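Home Kitchen Skills, Session 2: Lids, Pans and the Coil Stove
Notes by Anca Coman, Ballar Community Kitchen

Welcome back, everybody! Last time we ran out of minutes before I got to my favourite subject, so we're starting with it. Lids! A good glass lid lets you watch a simmer without letting the steam out, and once you get used to cooking with one you'll wonder how you put up with the solid kind.

Put the lid down flat on the wood when you take it off the pan, well in from the edge of the bench.
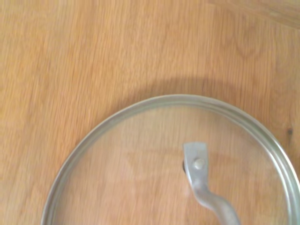 Topic: Lids and Rims

The metal rim is the part to get to know. Run a fingertip around it (cold, please) and feel for the step where the metal grips the glass. Grease loves that step. A soft brush and warm soapy water will shift it, and then stand the lid on its side to drain. If you find a chip or a crack, stop using the lid. Tatu Makori kept a chipped one going for years and he'll happily tell you how that ended.

Wooden benchtops do beautifully with a bit of care. Wipe up drips as you go, dry along the grain, and leave the little dark knots alone, they're part of the timber and no amount of scrubbing will bring them out. I've seen people try!
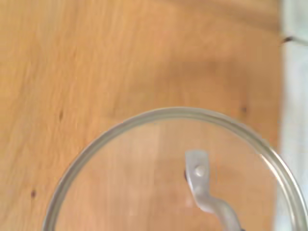 Oil it when it starts to look thirsty. Ultov or Histell are both fine, whichever is in the cupboard, thinly rubbed on and left overnight. Do the cutting board on the same day and you only have to wash one rag. Those of you in the Sunday group can do both boards before we start cooking.

Now for the stove. Coils hold their heat for a good while after you switch off, so treat every one of them as hot. Match the pan to the coil, and turn long handles so they don't stick out over the front. We'll use the back burners for anything that can look after itself, a saucepan of stock or the kettle, and save the front ones for stirring. Salt and pepper live at the back of the bench, lids on.

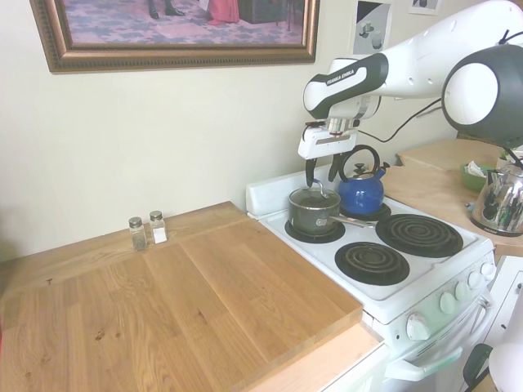 662 words, reading sheet to follow

The reading sheet is the Ghiță chapter on simmering, and it's a cracker. Read it with a pan of water going if you can. Look for the first small bubbles on the bottom, then put the lid on and see how quickly things change. Jot down your dial setting at each stage and bring it along next week, because every stove is different and I love comparing them.

For next session: one clean lid from home, a tea towel, your notes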